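Soft Toys from Hard Things: notes for session four
Milidness Evening Craft Course, 2 January intake
Handout last tidied up January 2, 2025

Hello again. These are my notes from the talk part of the evening, typed up properly because my handwriting on the flipchart was a disgrace by the end. If you missed it, read this through before you cut into any fabric, and bring your pattern paper next time even if you've only got as far as a wobbly outline.

Where we'd got to

Last session was all animals, and animals are forgiving. A rabbit with one ear lower than the other still looks like a rabbit (a rather charming one, I'd say). This time we're on to objects: bottles, tins, teapots, slices of toast, that sort of thing. I love making these, but they're fussier than they look. A bottle is a shape everybody knows by heart, so if the neck is too fat or the shoulders slope the wrong way, people see it straight off and can't tell you what's bothering them.

Start with the real thing if you've got one in the cupboard. Stand it on the table, get down so your eye is level with the middle of it and draw round the outside in one go. Don't bother with the label yet. I want the outline only, and I want it drawn three times, because the first one is always what you think a bottle looks like and the third one tends to be what's in front of you.

Then exaggerate a bit. Stuffing rounds everything off. Corners vanish, narrow bits swell, and a crisp shoulder turns into a gentle slope. So if you want a neck that reads as a neck, draw it narrower than seems sensible, and if you want a waist, pinch it in hard on the paper.

Panels

Two panels, front and back, will give you a cushion. That's fine for toast. For a bottle you'll want more, and I'd go for 6 panels if you've the patience, cut like long thin leaves that have been chopped off flat at the bottom. The more panels, the rounder it comes out. If 6 makes you want to lie down, do four and be generous with the stuffing.

Cut a circle for the base. Measure the bottom edge of all your panels sewn together, take off the seams, and work out the circle from that. Divide by 3 and a bit for the width across. Yes, I know it's pi. "Three and a bit" has got me through twenty-odd years of making things and I'm sticking with it! Cut the circle slightly too big and ease it in.

Mark which way the pile runs on the back of every single panel with an arrow. Fleece and plush both have a direction, and if one panel goes up while its neighbour goes down, you'll get a stripe that looks like a different colour. I did this on a teapot and didn't notice till it was stuffed. It's still in my spare room, facing the wall.

Fabric

I had several swatches going round the tables and they seem to have come back in a different order, so here they are again.

The Awwad fleece is the cheap one. Lovely for practising, comes in loads of colours, bobbles if you so much as look at it. The Promer is the short plush with the denser backing, and it's what I'd use for anything with a smooth curved side. It doesn't stretch much sideways, so it keeps a bottle looking like a bottle. Long fur I'd keep for trims on objects, because it hides the outline you've just worked so hard on.

Go for a stronger colour than you think you need. Fuzzy surfaces soften everything, and a polite dusty red will end up looking like a faded jumper. With food things especially you want the tomato to be properly tomato.

Stuffing

Small pieces. Smaller than that. Tease each handful apart so that there are no tight lumps, and push it right up into the neck with the blunt end of a wooden spoon before you so much as think about filling the body. Fill the neck really firmly. If it's floppy at the top the whole thing nods, and there's no fixing it from the outside.

For the size on your pattern sheet, which is 40 centimetres tall, you'll get through some 600 grams. It sounds like a lot until you start. Buy the bigger bag, you'll use what's left on pincushions.

A soft bottle will want to lean, and a slight lean is quite nice, it gives the thing a bit of character. If you'd like it to stand up for itself, put a small bag of plastic pellets in the base, stitched shut twice, and then a disc of stiff felt under that. Leave the pellets out of anything meant for a baby.

Labels and lettering

Right, the bit most of you were asking about at the tea break. A label does an enormous amount of work on a soft object. A plain red bottle shape could be nearly anything, and then you put a white patch with a coloured border round the neck and suddenly it's ketchup and everybody's hungry. The shape of the patch matters as much as what's written on it. Keystone, shield, oval, banner: pick one and cut it clean.

Big lettering survives on fabric and small lettering doesn't. One bold word in capitals will still be readable once it's wrapped round a curve and given a squeeze, and so will a short date. Tiny lines underneath just turn into a sort of texture.
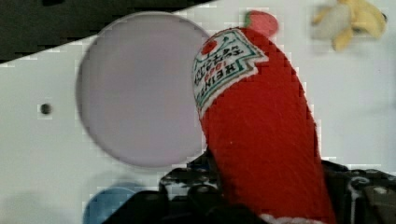

So when you're planning your own label, decide on the one word you care about and give it most of the room. Treat anything else as decoration. I do my lettering before the patch goes anywhere near the bottle, flat in a hoop, with a piece of tear-away behind it. Satin stitch for capitals, backstitch for anything thinner. If you've an embroidery machine at home then use it, I won't think any less of you, though I may be a bit jealous.

Attach the patch while the panels are still flat if it sits on one or two of them. If it wraps further than that, wait until the body is sewn up and stuffed, pin it on, walk away, have a biscuit, come back and see whether it's straight. Then ladder stitch it down by hand with thread that matches the border. A curved needle helps a lot.

Tops and bottoms

The cap is a little job of its own. A gathered circle with a pinch of stuffing in it does nicely, and I'd make it a shade lighter or darker than the body so it shows up as a separate piece. Sew it on with doubled thread, going round at least twice. Caps get chewed, pulled and used as handles.

For the bottom edge you've a choice. A neat seam is perfectly fine. A bit of fluffy trim is more fun and covers a multitude of sins, especially if your base circle has gone in with a pucker or two (mine usually does). Measure the trim against the toy itself, and overlap the ends by a thumb's width.

To do before next time

Draw your outline three times and choose one. Cut the panels in paper and tape them together into a bottle, because paper mistakes are free. Have a go at one word of lettering on a scrap, in whatever stitch you fancy.

Bring: your taped paper bottle, fabric if you've bought it, sharp scissors, a hand needle and thread to match. I'll have the Trimusitz pattern sheets with me for anybody who'd like to trace a shape to get going, and there's one for a milk carton that's nearly all straight lines if curves aren't your thing. Spare pellets will be in the blue tub by the kettle. Please put the lid back on.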